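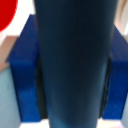
Trinkflaschen, Thermobecher, Brotdosen: was bei uns wirklich hilft

Wieder eine Runde Küchenkram, diesmal alles, was täglich mit in die Schule, ins Büro oder aufs Rad geht und abends halbleer in der Tasche vergessen wird. Bin spät dran, also kurz. Fragen wie immer unten rein.

Muffige Flasche

Der Klassiker. Fast nie die Flasche selbst, meistens der Deckel. Also zuerst Dichtungsring raus. Geht mit einem Zahnstocher oder dem Stiel eines Teelöffels, bitte kein Messer, ich habe so schon zwei Ringe zerschnitten. Ring in warmes Wasser mit Spüli, zehn Minuten, dann mit den Fingern abreiben. Die Rille im Deckel mit einer alten Zahnbürste. Da sitzt der schwarze Rand.

Erst danach der Flaschenkörper: ein Teelöffel Natron pro 300 ml heißes Wasser, Deckel NICHT zuschrauben, über Nacht stehen lassen. Morgens ausspülen, zweimal. Kopfüber trocknen, aber schräg, sonst steht die Feuchtigkeit drin. Ich stelle meine auf zwei Essstäbchen. Sieht albern aus, egal.

Teeränder im Thermobecher

Gebissreiniger-Tab, heißes Wasser, eine halbe Stunde. Fertig. Die billigen aus der Drogerie reichen völlig. Bei ganz alten Rändern zwei Tabs und danach mit der Flaschenbürste. Kein Scheuerpulver, keine Stahlwolle, das gibt Kratzer und in den Kratzern sitzt der Tee dann erst recht.

Adaeze Tamuno schrieb mir, sie nimmt rohen Reis: zwei Esslöffel, ein Schluck Essigwasser, zuhalten, eine Minute schütteln. Ausprobiert, klappt gut bei engen Hälsen, wo keine Bürste reinkommt. Reis danach durchs Sieb abgießen und in den Biomüll, sonst habt ihr ihn im Siphon.

Kalk

Zitronensäure, aber kalt ansetzen! Heiß gibt das einen weißen Belag, den man noch schlechter wegkriegt. Ein Esslöffel auf einen halben Liter, eine Stunde. Bei Alu-Flaschen ohne Innenbeschichtung lieber gar keine Säure, auch keinen Essig. Da nur Spüli und Bürste.

Milch, Kakao, Proteinshake

Sofort ausspülen, und zwar KALT. Mit heißem Wasser klebt das Eiweiß fest. Wer es vergessen hat (bei uns lag im Februar mal ein Shaker mehrere Tage im Kofferraum, ich rede nicht weiter drüber): draußen öffnen, kalt vorspülen, dann Spülmaschinenpulver. Ein Teelöffel, warmes Wasser, zwei Stunden. Sehr gut nachspülen, mindestens drei mal. Handschuhe.

Deckel geht nicht auf

Kommt vor, wenn was Heißes drin abgekühlt ist. Unterdruck. Deckel kurz unter warmes Wasser halten, breites Gummiband drum, drehen. Einmachgummis sind super dafür. Spülhandschuh tuts auch. Nicht mit der Rohrzange ran, der Lack ist sofort hin.

Bei Kohlensäure umgekehrt: langsam aufdrehen, vom Gesicht weg. In normale Isolierflaschen gehört sowieso nichts Sprudelndes, außer der Hersteller sagt ausdrücklich ja.

Spülmaschine oder nicht

Boden anschauen, meistens stehts dort. Wenn nichts draufsteht: Hand. Lackierte Flaschen werden in der Maschine mit der Zeit stumpf, und bei manchen Isolierflaschen leidet die Dichtheit am Boden. Deckel gehen oft ins obere Fach, aber zerlegt. Holz- und Bambusdeckel nie.

Test ob die Isolierung noch taugt: kochendes Wasser rein, zu, fünf Minuten warten, außen anfassen. Wird die Wand an einer Stelle richtig warm, ist das Vakuum weg. Reparieren kann man das nicht, aber als Stiftebecher oder für Pinsel noch prima.

Brotdosen

Tomatenverfärbung in Kunststoff: mit etwas Speiseöl einreiben, einwirken lassen, mit Küchenpapier raus, dann erst spülen. Dann in die Sonne aufs Fensterbrett, ein Nachmittag. Ganz weg geht es nicht immer.

Geruch nach Wurst oder Zwiebel: zerknülltes Zeitungspapier rein, Deckel drauf, über Nacht. Oder Kaffeesatz, aber trocken, sonst schimmelt er. Dosen immer offen lagern und Deckel daneben, das gilt für Flaschen genauso.

Aufkleber und Kleberreste

Föhn, eine Minute, langsam abziehen. Den Rest mit Öl und einem weichen Tuch. Bei matten Lacken erst an einer kleinen Stelle probieren, Öl kann da Flecken machen. Nagellackentferner bitte lassen, Emil Lehner hat damit seine Lieblingsflasche ruiniert und erzählt es bis heute jedem.

Namen draufschreiben

Lackstift auf dem Boden, nicht auf der Seite, da reibt er sich schnell ab. Vorher mit Spiritus entfetten und den Stift einen ganzen Tag trocknen lassen. Bei Kindern zusätzlich ein farbiges Haushaltsgummi um den Deckel, das erkennen auch die, die noch nicht lesen.

Flasche klappert im Rucksack

Alte Socke. Bündchen nach oben, Flasche rein. Fängt auch gleich das Kondenswasser auf, falls es keine isolierte ist. Waschen nicht vergesen.

Was ich mir gespart hätte

Die teuren Reinigungsperlen. Machen das gleiche wie Reis. Und Duftkapseln für den Schrank, die Becher haben danach nach Lavendel geschmeckt, eine Woche lang.

Nachtrag: Ruoxi Yu fragt, wie oft man die Dichtungsringe tauschen soll. Wenn sie rissig sind, ausleiern oder nach gründlichem Waschen immer noch riechen. Vorher nicht. Ersatz gibts bei vielen Herstellern einzeln, Durchmesser vorher messen, außen UND innen. Beim Einsetzen den Ring leicht anfeuchten, dann rutscht er von selber in die Rille. Danach einmal mit Wasser füllen, über der Spüle umdrehen, kurz schütteln.

Nächstes Mal Schneidebretter.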